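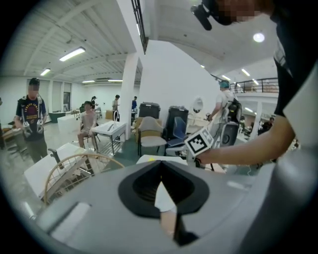

Suha Matar

Moin zusammen, wir überlegen gerade ob wir das Sollura-Handset nehmen, also das Set mit zwei Handgreifern, Hüftgurt und Kopfteil. Angebot liegt bei 1578 pro Person komplett, ohne Software. Hat das hier wer länger im Einsatz? Mich interessiert vor allem:
- Gurt über mehrere Stunden, geht das auf die Schultern
- Marker am Griff, wie oft neu kalibrieren
- Finger, Verschleiß
Prospekt kenn ich auswendig, bitte nur Praxis. Halle mit viel Betrieb, mehrere Leute gleichzeitig, Leuchten an der Decke, Stühle und Tische überall. Labor unter Idealbedingungen hilft mir nix.

06/06/2021

greifzange77
Haben drei Sets seit letztem Juli. Gurt ok, nach zwei Stunden merkt mans im Nacken, nicht in den Schultern. Greifer seitlich am Gurt einhängen wenn man wartet, das ist echt das Beste am ganzen Ding. Vorher lagen die immer auf irgendeinem Tisch und einer hat sich draufgesetzt.
Finger: die hellen werden schnell schmuddelig, halten aber. Bei uns nach gut 400 Durchgängen der erste Riss, direkt am Ansatz.

Kollerbert
1578 für zwei Griffe und nen Gurt?? Da druck ich mir das selber. Unterlagen für was Ähnliches gibts im Netz, Material kostet einen Bruchteil. Ihr zahlt da den Namen.

greifzange77
@Kollerbert dann druck mal. Haben wir probiert. Spiel im Gelenk nach einer Woche, Marker schief aufgeklebt, alles nochmal. Deine Arbeitszeit rechnest du vermutlich mit null.

Kollerbert
Hab fünf Stück laufen, kein Spiel. Muss man halt sauber drucken und nicht mit 50 % Lust.

I-seul Jang
Wir haben beides da, Sollura und das Fenell. Kurz:
Fenell leichter, Griff liegt besser in kleinen Händen. Dafür Marker kleiner und die Erfassung steigt öfter aus, grad wenn man sich dreht und der Arm vorm Körper ist. Sollura größer, klobiger, verliert den Marker seltener. Kopfteil bei Sollura drückt an der Stirn, mit dünner Mütze drunter gehts. Fenell kostet 978 aber da ist der Gurt NICHT dabei, steht nur im Kleingedruckten. Den muss man extra nehmen.
Kalibrieren: laut Anleitung einmal am Tag. Wir machen es nach jeder Pause. Wer das auslässt hat nachmittags Versatz drin und merkts erst beim Auswerten.

Suha Matar
@I-seul Jang super danke, das mit dem Gurt hatte ich übersehn. Frage noch: Deckenleuchten, Spiegelungen auf dem Marker? Bei uns Leuchtstoffröhren plus so ne helle runde Lampe, und hinten kommt Tageslicht rein.

I-seul Jang
Röhren egal. Direktes Fensterlicht im flachen Winkel war bei uns ein Problem, aber nur mit den glänzenden Aufklebern. Matte bestellen, fertig. Spiegel im Raum würd ich wegräumen oder abhängen, hatten mal einen Marker doppelt im Datensatz, hat ewig gedauert bis wir drauf kamen.

nachtschicht_ole
Mal was anderes, Support. Bei Sollura hab ich elf Tage auf ne Antwort gewartet, wegen einem Kabel. Einem Kabel! Hab dann über Bivuswood bestellt, die haben Ersatzteile auf Lager, war in zwei Tagen da. Falls ihr kauft dann gleich Ersatzkabel mit, die gehen am Stecker kaputt wenn man damit am Stuhl hängenbleibt. Passiert ständig.

greifzange77
Support kann ich so nicht bestätigen, bei mir immer nächster Werktag. Vielleicht falsche Adresse angeschrieben? Die alte aus dem Handbuch ist glaub ich tot.

nachtschicht_ole
Ja die aus dem Handbuch. Woher soll ich wissen dass die tot ist

Kollerbert
Also Zusammenfassung: teuer, drückt an der Stirn, Kabel kaputt, Handbuch falsch. Kaufempfehlung lol

I-seul Jang
Trotzdem ja von mir. Wenn mehrere Leute parallel arbeiten und sich die Sets teilen, willst du Teile die alle gleich sind. Bei selbstgedruckten hatten wir pro Griff andere Maße und durften jeden einzeln einmessen. Für eine Person allein zu Hause würd ich auch drucken.

Kollerbert
Ok das lass ich gelten. Bei mir benutzt jeder seinen eigenen.

mirkoT
Weiß jemand ob die Myung-Software inzwischen mit den Sollura-Griffen geht? Letzter Stand war nur linke Hand, rechte wurde gespiegelt.

greifzange77
Geht seit dem letzten Update. Bei uns läufts beidhändig, musst nur die IDs von Hand eintragen, automatisch findet er sie nich.

Suha Matar
Danke euch allen. Wir nehmen erstmal zwei Sets Sollura auf Probe, matte Marker und Ersatzkabel dazu. @nachtschicht_ole hast du die Artikelnummer vom Kabel noch?

nachtschicht_ole
Muss ich am Montag in der Werkstatt schaun, schreib dir PN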